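Progress Report to the Fulivness Fund
Project: Tenant Legal Help Desk, Tilthorpe and Namside
Date: Sunday, December 9, 2018

1. Where we are now

The help desk has been open in Tilthorpe without interruption since our last report. The Namside desk opened in May, one month later than we planned, because the lease for the room was signed late. Since the start of the grant we have answered 3,556 requests by phone, by email and in person. Most of them needed only information or a form. In 347 cases one of our lawyers took the matter further, with a letter to the landlord or a hearing in housing court.

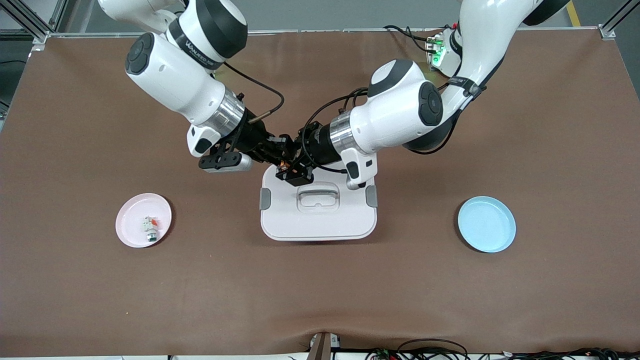
The most common subject is still the return of the security deposit. After this come repairs that the landlord does not make, and eviction notices which give the tenant less time than the law requires. In Namside we see more eviction cases than in Tilthorpe, and they arrive later, sometimes one day before the hearing. For this reason we moved one lawyer from Tilthorpe to Namside on two mornings each week.

2. Training of intake workers

We promised to train 20 intake workers and until now we have trained 17. The remaining three places will be filled in the next course. The course has seven sessions. The session about deadlines was too short, and participants told us so in their feedback forms. We made it longer and added practice with real notices, from which the names were removed.

We also wrote a short guide on the limits of the intake role. An intake worker may explain a form and collect papers, but may not tell the tenant what to do in court. This line is not always easy to keep when the tenant is upset, and we want to return to the question in the next course.

3. Case records

All new cases are now entered in the Shih case system. The old paper files from Tilthorpe are some two-thirds entered. The work is slower than we expected, as many files have no closing note and a lawyer must read them before they can be closed. We did not use money from the grant for extra typing help, and we ask to keep this amount for the same purpose in the next period.
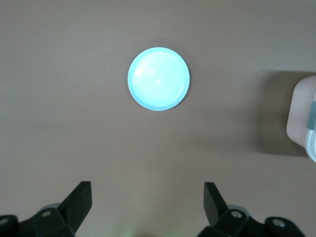 4. Budget

Spending on salaries is as planned. Rent in Namside is under budget because of the late opening. Interpretation costs are over budget, mainly for court hearings, and we covered the difference from the rent line, as your office agreed by email. A full table is in the attached spreadsheet.

5. Plans for the next period

Complete the entry of the old Tilthorpe files.
Hold one more intake course.
Open the Namside desk on one evening per week, if the building allows it.
Prepare a one-page sheet on eviction deadlines in the four languages our clients ask for most.

We would be glad to receive your comments on point 3 before we prepare the new budget.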